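Gripper slips on pitcher handle when the arm tilts to pour
Bindel, Jan 2, 2021

I have two arms on the kitchen worktop, driven by scripts I started in November. The job is pouring a glass of water. 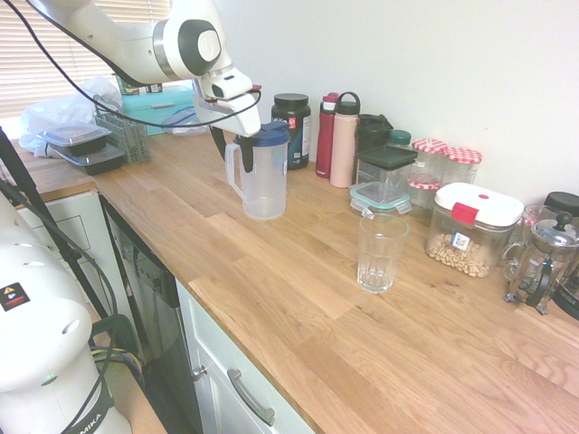
Grip force is set to 100 and the handle still turns in the fingers once the pitcher is past halfway over. Would softer pads help?

Feveo
Grip lower on the handle and slow the tilt. Pads come after that.

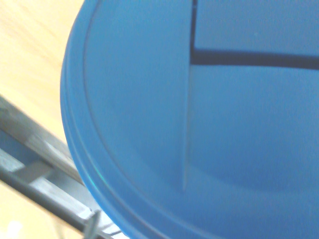
Wrist camera, close to what looks like a blue lid

Pană
Mine did the same. Bicycle inner tube on the fingers, 11 mm strips, glued.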